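How to Clear Out a Kitchen Junk Drawer Without Moving It to Another Drawer

Filed under: Small Jobs, Kitchen
Last updated July 22, 2026

Every kitchen I have lived in has had one drawer that opens only if you shake it first. Mine is to the left of the stove and holds, among other treasures, the warranty for a toaster I gave away two apartments ago. I have cleaned it out many times. For years my method was to dump it into a shoebox, put the shoebox in the hall closet, and admire the empty drawer until it filled up again. The closet still has opinions about this.

What follows is the method I use now. It takes an evening, or most of a rainy afternoon if you stop to read the old takeout menus, and you will stop to read the old takeout menus.

What you need

A trash bag
A large bin or tub, wider than the drawer
A damp cloth and some dish soap
A dry brush
A few small boxes (the lids of larger boxes are fine)
A pen that works, which you may have to find in the drawer

Step 1: Take the drawer all the way out

Most kitchen drawers lift off their runners if you pull them to the end and tip the front up. Some have a little plastic lever on each side that you press at the same time, one up and one down. If yours has been painted shut, or was installed by the previous tenant of my old place on Postance Street, leave it where it is and scoop.

Look into the hole while the drawer is out. Things go over the back. I have recovered a corkscrew, a library card and a spatula I had accused a roommate of taking.

Step 2: Tip everything into the bin

Do this in one go. If you pick items out one at a time you will make a decision about each, get tired around the birthday candles, and close the drawer. 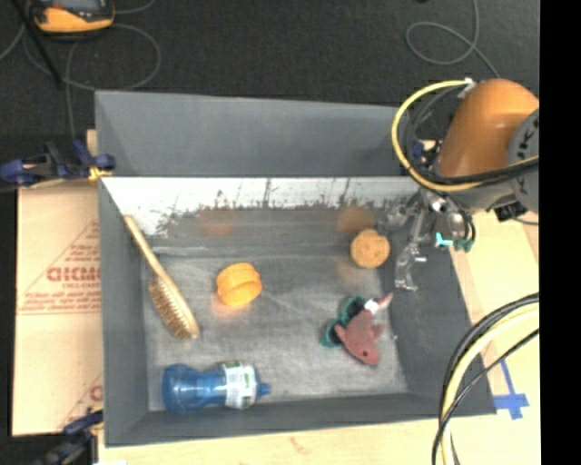

A bin beats the kitchen table for this, mainly on account of the thumbtacks. Get one with sides high enough to stop a rolling battery and a floor flat enough that things lie still while you argue with yourself about them. It doesn't need to be pretty, and a gray one with a scuffed floor is as good as any, having nothing left to lose from a loose screwdriver. A wooden brush with a decent patch of bristles is worth having within reach as well, and it can lie in the bin with everything else until you get to the crumbs. Mine came from a hardware store called Kozłowski, where it was sold for some other purpose that I have forgotten.

Step 3: Clean the drawer while it can't defend itself

Take it to the sink or the back step and brush out the corners, working toards one end so you aren't chasing the same grain of rice in circles. Then wipe it with the damp cloth. Go easy on water if the bottom is thin board, which swells and then sticks, and you will be back to shaking it.

Leave it somewhere to dry. Have a coffee. Do not look in the bin yet.

Step 4: Throw out the obvious

You are only allowed the easy ones at this stage:

Dried-up pens. Scribble with each. A pen gets one chance.
Soy sauce packets of unknown age
Rubber bands that crack when you stretch them
Instructions for things you no longer own
Keys that fit nothing. Try them in every lock first, including the mailbox.
Twist ties beyond what a reasonable household would use before the sun burns out

Loose batteries don't belong in the trash bag. Put a bit of tape over the ends and set them aside for whatever drop-off your town runs. Old paint chips and single earrings can go wherever your conscience sends them.

Step 5: Rehome the visitors

A good half of any junk drawer is things that live somewhere else and came in for the weekend. Screws go to the toolbox. Aspirin goes to the bathroom. The tape measure goes wherever you looked for it last time, because you will look there again.

Walk each thing to its proper place as you go. A pile labeled "upstairs" will sit on the bottom stair until August and then be stepped over by guests.

Step 6: Decide what the drawer is for

I allow nine kinds of thing in mine: scissors, tape, matches, pens, string, stamps, a flashlight, a small screwdriver and birthday candles. Yours will be different. Write the list down and stick it inside the cupboard above, where it will shame you quietly.

Anything in the bin that isn't on the list needs either a home or the bag. If you can't name what an object is, put it in an envelope. If you haven't needed it when you next do this job, out it goes. My envelope once held a white plastic clip that belonged to the refrigerator, a fact I learned from the refrigerator.

Step 7: Put in the dividers

You can buy dividers. I bought the Flarnix expanding kind, which expanded until the drawer wouldn't close. I then bought the Plollero tray, a very nice tray for somebody with a drawer half an inch wider. Box lids cost nothing and can be cut with the scissors you have just found.

Lay the lids out before you put anything in them. Long things go along one side, small things toward the front, and matches well away from the batteries. A folded scrap of cardboard wedged at the back will keep the whole lot from sliding when you slam the drawer in a temper.

Step 8: Put it back

Line the drawer up with the runners, tip the front up slightly, and push. If it grinds, take it out and try again before you lean on it. Then wipe out the bin and store it somewhere you can reach.

Keeping it that way

Check it whenever you change the smoke alarm battery. Five minutes will do. If a takeout menu has crept back in, you may read it once, and then it has to leave.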